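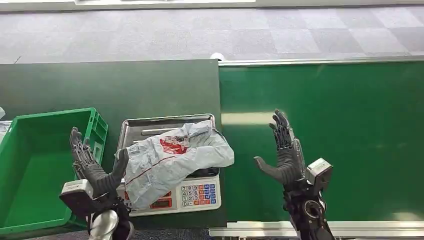 Do you know how a touchscreen feels your finger? Many children think that the glass is pressed down a little, like a button. On most phones and tablets it works with electricity, and your finger does not need to push at all. To understand it, we can think of a belt that moves things, like the green conveyor belt next to the dark green table. A belt can carry things, and the screen carries very small amounts of electricity, which we call charge.

## What is under the glass

Under the glass there is a grid of very thin lines. Some lines go from left to right, and others go from top to bottom. They are made of a material so clear that your eyes look through it and see only the game or the book.

The test tablet in our workshop at Ritmont has 51 lines one way and 126 lines the other way. Every place where two lines cross is a small meeting point, and the tablet checks all of them again and again, many times in one second.

## What your finger does

Your body can hold a little charge, mostly thanks to the salty water inside you. When your finger comes near a meeting point, the charge there changes a small bit. You feel nothing – it is much too weak for that. But the tablet notices the change, and a chip works out which lines are crossing under your finger.

If you put down two fingers, there are changes in two places. This is how you can make a picture bigger by moving your fingers apart. Our test tablet can follow 5 fingers at the same time.

## Why gloves do not work

Wool does not let charge pass well, and it keeps your finger far from the glass. So the screen does not notice you. Special gloves have a metal thread in the fingertips.

## Try it at home

Ask an adult first, and use a tablet that is switched on and clean.

1. Touch the screen with your finger.
2. Touch it with the dry end of a wooden pencil.
3. Touch it with your finger inside a thick woolen sock.
4. Touch it gently with a piece of cooked sausage.

Write down each time if the screen answers. Children at the Skaretthorpe library tried this when they were 6 years old, and the sausage was the favorite. Wipe the screen with a soft cloth after you finish!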